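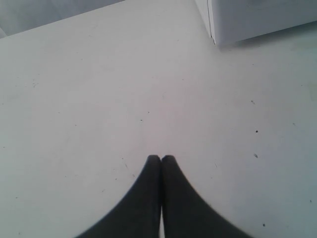

Pale surfaces, the hard case for any cleaning tip.

Cleaning tips I no longer believe (and the few I do)
Updated October 2020

Everything in our kitchen in Flasthorpe that could be bought in white was bought in white, before my time. So I have tried most of the tips that get passed around for keeping white things white. A good many of them are rubbish. Some work on one surface and wreck another, which the person sharing the tip never mentions.

Bicarb and vinegar
Let's get it over with. You tip vinegar on bicarb soda, it fizzes, and what's left is mostly water with a bit of salt in it. The fizz can shift some loose gunk in a plughole. As a cleaner for a benchtop it's a waste of two perfectly good things. Use bicarb as a damp paste when you want a mild scrub. Use vinegar by itself on limescale. Keep vinegar off marble, limestone and terrazzo altogether, and wipe it off rubber seals if you splash them.

Lemon in the microwave
I wanted this one to be nonsense and it's only half nonsense. Cut up a lemon, put it in a microwave-safe bowl of water with a wooden spoon standing in it, heat it until it steams well, then leave the door shut for five minutes. The splatter wipes off. Then I did it with plain water and the splatter wiped off exactly the same. The steam does the job. The lemon makes it smell nicer, so if you've got a tired one in the fridge, go for it, but don't go out and buy one.
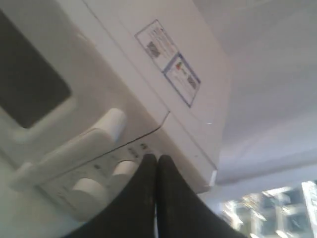
White casing, and a bar handle to wipe behind.

Handles and seams get forgotten in all of these articles. On white appliances the back of the handle is where the hand grease goes, and the panel joins hold a grey line that makes the whole thing look older than it is. A soft toothbrush, warm water, a drop of dishwashing liquid. Switch off at the wall first and don't flood it. Wring the cloth out harder than you think you need to, especially near vents.

Toothpaste for stains
No. Toothpaste is an abrasive with mint in it. It will take a tea ring off a laminate bench and it'll take the sheen off too, and you end up with a dull patch the size of a saucer that catches the light every morning. I have one. Dab bicarb paste on, leave it ten minutes, wipe gently, and if the mark is still there do it again tomorrow.

Melamine sponges
Same complaint. They're very fine sandpaper. Great on scuffed skirting boards, risky on anything glossy. The Bogdan ones at the supermarket say "gentle" on the packet and I'd like to know compared with what. Test inside a cupboard door or somewhere else you won't have to look at it.
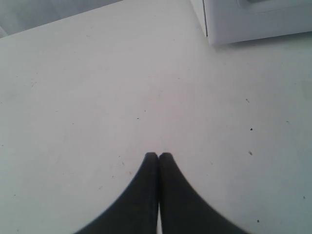 White tabletop. Smears show worst on one like it.

Special sprays
I went through a bottle of Fernia and a bottle of Wevine in August, using one at each end of the same table. After two weeks I couldn't tell which end was which. Both smelled strongly of something meant to be eucalyptus. What did make a difference was a second wipe with a clean damp cloth and then a dry one. Most of what people call a dirty white table is dried cleaning product, and spraying more on doesn't help!

If yours is already streaky, strip it back once. Warm water, a very small squirt of dishwashing liquid, rinse twice, dry with an old cotton tea towel (the new ones leave fluff).

Microfibre, forever
The cloths are good. The claim that you never need anything else with them is doubtful – they won't shift old cooking oil with water alone, not in my kitchen. 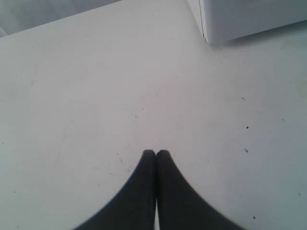

They also stop working if you wash them with fabric softener, and that part of the folklore I do believe. Wash them at 40 degrees with no softener, away from fluffy towels, and hang them up. Roughly two years is what I get out of a cloth before it just pushes things about, and then it goes to the shed for the bikes.

Bleach on yellowed plastic
Doesn't bring it back. Yellowing from sun and age is in the plastic, and bleach only gets at what's sitting on top. Never mix bleach with vinegar or ammonia either, however cheerful the video is. The gas can put you in hospital.

Still to try: rubbing alcohol for permanent marker on a white bench. I've read that it's foolproof, so I'll be starting underneath, where it won't show.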